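Posted in: Help & Questions > Renting a Desk

Search this site... Go

Frequently asked questions about the shared work rooms at Drolside

These are the questions we receive most often by e-mail. If your question is not in the list, please write to Bimla Bisht at the front desk. She answers in the order the messages arrive, and on Monday the answer can take until the evening.

Who can rent a place?

Any adult who lives or works in Endton or in the villages near it. You do not need to have a company. We have members who write, who repair watches, who study for exams, and one who translates manuals for elevators.

What is the difference between a desk and a table?

A desk is in the quiet room on the upper floor. It is yours for the month and you can leave your things on it. A table is in the work rooms downstairs, it is booked by the half day, and it must be clear when you leave. Many people take a desk first and later understand that they wanted a table. You can change one time without a fee.

How long is the contract?

The shortest contract is one month. After this it continues month by month, and you must tell us two weeks before you want to stop. Please do it in writing. A sentence said to somebody in the kitchen is not enough, we had misunderstandings with this in the past.

Can I bring a visitor?

Yes, up to two visitors at one time, in the downstairs rooms only. Visitors must sign the book at the entrance. In the quiet room we do not accept visitors, also not for five minutes.

Is there parking?

There are few places behind the building and they fill before nine. The public lot by the Rana bakery is roughly a four-minute walk and is free after six in the evening. Bicycles go in the covered yard, please not in the corridor.

How many people use the house?

In the last year we had 1,092 bookings for the downstairs tables. The desks upstairs we do not count in this way. The busiest time is from ten until lunch, and April is usually full, so for that month it is better to book early.

May I make phone calls?

Short calls are fine downstairs. For long calls please use the small room called Stisen, next to the stairs. It has a door that closes well. The sign-up sheet hangs on the door and one person can take it for two hours in a day.

What may I do at the downstairs tables?

Most kinds of handwork are allowed if they do not make strong smell, heavy dust, or noise that goes through the wall. Please put a board or a mat under your work when you cut, glue or use small parts.
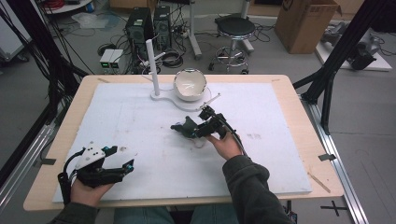 Spray paint is not allowed anywhere in the house, also not by the open window. If you are not sure about a material, bring the package to the front desk and we read the label together.

Can I store my materials?

There are lockers in the corridor, in two sizes. The small one is included with a desk. The large one is paid extra and there is a waiting list. Food must not stay in the lockers overnight.

What happens if I damage something?

Tell us the same day. For small scratches we ask nothing. For a broken lamp or chair we ask the price of the repair, and you receive a copy of the bill.

Do I get a key?

Members with a desk receive a key after the first payment. Table members come during the opening hours, when the front desk is open.

Contact | House rules | © Drolside Work Rooms | Back to top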